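Grevo Tableware > Everyday > Mugs and Plates
Bornidby Mug and Small Plate

Sold singly or as a pair
Mug in pale blue-green, plate in lavender
Available to order and from the shop in Vellevstead

We have been selling the Bornidby mug and its little plate since 2016, and in all that time I don't think a week has gone by without somebody coming up to the counter holding one of each and asking whether they're meant to go together. They are! They were drawn as a pair, they're packed side by side in the same carton when you buy them as a pair, and they're the two things on our shelves that I would be most sorry to lose. You can of course buy only the mug, and plenty of people do (we have one customer who must own more of them than we keep in the stockroom), but the plate is the half that tends to surprise people once they get it home.

It's a plate for a roll, more or less. You could also call it a plate for a slice of cake, a couple of cookies, half a sandwich or the heel of a loaf with too much butter on it, and I have used it for every one of those, but when Vojtěch Kopecký was working out the size he had a bread roll in mind from the start, the soft shiny sort with a good dark-gold top that you get from a bakery early in the day.
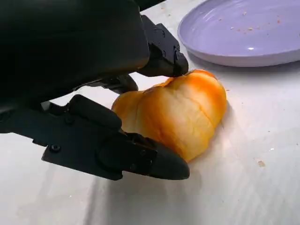
He told me he went through several sizes before he settled on this one, and that the bigger ones made a single roll look lonely and the smaller ones sent the crumbs over the side as soon as you tore it open. The one we sell is 8 inches across. It has a flat middle and a low raised rim, just enough of a lip to catch what falls, and low enough that you can slide a cake server or a butter knife in from the side without any awkward tilting of the wrist.

The mug is 4 inches tall, widening a little toward the top, with a squared-off loop for a handle. I should say something about that handle, as it is the part people write to us about. It looks a bit severe on the shelf. In the hand it's very comfortable, with room for fingers inside the loop and a flat stretch along the top where your thumb can rest while you stand at the window and put off starting the day. People with larger hands seem especially pleased with it, and my own mother, who has small hands and strong opinions about mugs, has stopped complaining about hers, and I take that as praise.

The outside is matte and the inside is pale, so that you can see how strong you've made your tea. The color is harder to pin down. On the order form we call it pale blue-green, and that's the best we could agree on after a long afternoon of disagreement. Some customers call it mint, others call it teal, and one very kind lady returned hers as being "not the green one" and then ordered the very same mug again a month later once she had seen it at her sister's house by daylight. If you're matching it to something at home, please do ask us for a loaner before you buy a whole cupboardful. We keep a few for exactly that purpose and only ask that you send them back clean.

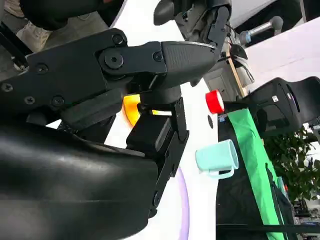 Bornidby mug in pale blue-green, lying on its side on the white table.

What's in the box

The pair: one mug, one small plate, one card with the care notes.
The mug alone: one mug, same card.
The plate alone: one plate, same card.
The house carton: 4 mugs and 4 plates, each in its own sleeve, with the plates standing on edge along one side.

The house carton is the one to choose if you're setting up a kitchen or buying a wedding present. It's heavy, so we'd ask you to lift it from underneath and leave the printed tape alone until it's on a counter. Please keep the sleeves if you have anywhere to put them. They fold flat, and they're very handy when you move house or want to take a few mugs along to a picnic.

About the colors together

We're often asked why the plate doesn't come in the mug color and the mug doesn't come in lavender. Both have been tried. Vojtěch made up a run of all-lavender pairs and we had them out on the front table for a season, and they were pretty enough, but people kept picking up the lavender plate and carrying it across the shop to stand a blue-green mug next to it. After watching that happen often enough we took the hint. The two are close in strength, both soft and a little chalky to the eye, and they sit very easily together on a white table, where the plate reads as a cool pale purple and the mug looks fresher than it does on wood.

They're also forgiving about what you put beside them. Orange is wonderful with both. In the fall I bring out little striped pumpkins, the squat ribbed kind in cream and bright orange, and simply set them down next to the plate without trying to arrange them, and the whole table wakes up. Clementines will do the same work in winter. In April I go over to daffodils in a jam jar, and the lavender looks like a different plate altogether.
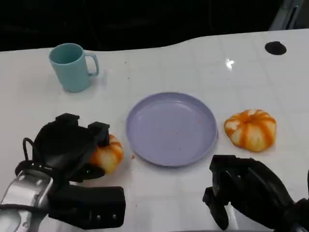

Inès Texier
Tableware buyer, Grevo

I ought to admit that I'm partial, having had the first finished plate on my own kitchen table before we had even decided on a price for it. It has been in use nearly every day. It gets crumbs on it, it gets wiped, it goes back in the cupboard under the bigger plates where it really shouldn't be, and I'm still fond of it every time it comes out.

Looking after them

Both pieces are fine to wash in the ordinary way, with warm water, a soft sponge and whatever dish soap you like. A matte finish does pick up marks from metal spoons and from the undersides of other dishes, so if you see a gray line on the mug, try a little baking soda on a damp cloth and rub gently in circles. It nearly always comes away. Please don't use steel wool, however tempting it is. Tea rings on the inside will lift if you leave the mug to soak while you have your supper.

Stack the plates no more than 7 high. They'll go higher, and we have seen them go a good deal higher, but the low rim means that a tall stack can slide if somebody bumps the shelf.

If you'd like to put a felt circle between each plate, we have those at the counter in Vellevstead and will drop a few into your order if you ask for them in the notes box. There's no charge.

For the table underneath

A good many of you have asked what the white table is. It's an Ikonen, with a glossy top, and we use ours for trying out settings before they go in the window. We don't sell it, I'm sorry to say, but we're happy to let you see the one in the back of the shop if you're in town. It wipes down beautifully. It also shows up every single crumb, and you'll want to be at peace with that before you bring one home.

From the Grevo notebook: Small round things for the middle of the table
By Inès Texier, December 2018
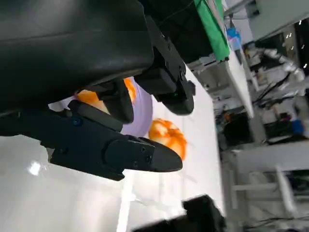 Reading time: 4 minutes

I wrote a longer piece for the notebook on what to put out when you have no flowers in the house and company is already taking off its coat, and since it uses the Bornidby colors all the way through it seemed sensible to mention it on this page too. The short version is that you want small round things, and you want one or two of them to pick up a color you already have. A pale lavender ball beside a lavender plate is quite enough. Add something orange with a bit of a ridge or a stripe to it, leave a gap, and then sit down with your guests. The longer version has my grumbles about candles in it and a paragraph on fruit bowls that got rather away from me.

Ordering

Orders for single pieces and pairs are packed in the shop. House cartons come to us from the workshop in Bornidby and take a little longer, so please allow extra time if it's for a birthday. If a piece reaches you chipped or cracked, keep the packaging, send us a photo and we'll put another one in the mail. Sets can be split between two addresses, and there's room on the form for a message, which we write out by hand on the back of the care card.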